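Larkham Toy Library -- minutes of the spring meeting, 2 April 2018

Present: Heledd Jenkins (chair), Si-woo Kwon, Jolanta Tokarz, Rosário Neves (minutes). Simão Coelho sent his apologies and a very good lemon cake.

1. Blocks. Heledd thanked everyone who stayed on in January to sort the building blocks, which was a long and dusty evening. We now have 301 blocks on the list, and 55 of them still need a home. Jolanta would like to see them kept by color, greens with greens and so on, so the little ones can help put them back. Si-woo felt that size matters more when you're packing a box for loan -- we went back and forth on this for quite a while, all very friendly. Agreed to try color first and talk again next time.
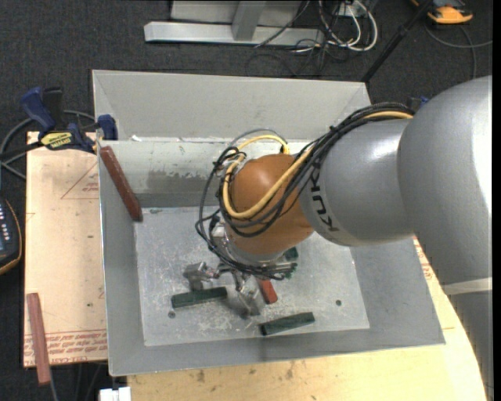
Jolanta also asked that bins be wiped out before any blocks go back in, and that we stop dropping paper labels inside them. Agreed. She will write the tags herself and tie them to the outside.

2. Money. We have $154 in hand after paying for the shelf paper. Rosário to ask the Trultham branch if they'd like to share the next order.

3. Next meeting. At Si-woo's, date to follow. Heledd will bring the tea urn.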